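Cable pull-in at Kollside, and why the bend restrictor matters

I spent most of November on the Kollside export cable, the one that comes ashore below Javstead and runs inland to the Grodville substation. A few readers asked how the pull-in is done, so these are my notes, mostly from the second attempt.

The cable arrives at the substructure on the lay vessel and goes up through a J-tube, a steel pipe with a long curve at the bottom. A messenger wire is already in the tube. The crew connects it to the pulling head, the winch on the platform takes up slack, and the vessel pays out at the same speed. If the two speeds drift apart, either the catenary gets too shallow and the tension climbs, or the cable bunches on the seabed in front of the bellmouth.

On the first attempt the tension reading rose steadily over the last 23 meters and we stopped. Henryk Krajewska was on the winch and called it before the alarm did. The ROV showed the bend restrictor sitting against the lip of the bellmouth at a bad angle. We backed off, moved the vessel, and waited for slack water, which came at 4 in the morning.

The second pull was slow and dull. Alignment was good, the restrictor seated, and the hang-off clamp was closed before breakfast. I still think the vessel position in the method statement was wrong for that tube. The drawing assumes a flat seabed and there is a scour pit on the north side, roughly 19 meters across. Zofia Walczak has the survey and is redoing the approach for the remaining tubes.

Two things I would change. The load cell should be logged at the winch and on the vessel, with one clock. We had two clocks and spent an afternoon lining up the traces. I would also order spare seals from Jasińska early - the lead time was longer than the whole job.

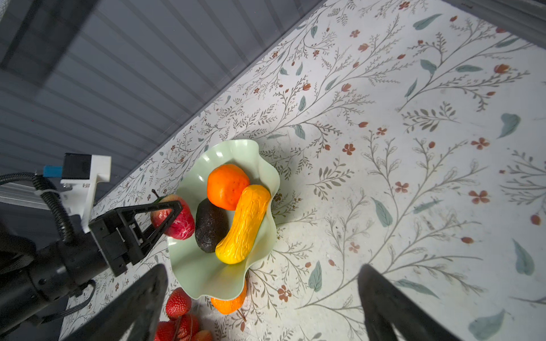
Fruit and a squash-like vegetable in the green bowl.

Next up is termination and testing. The fiber cores get tested first, then the power cores. I will post the traces if I am allowed to.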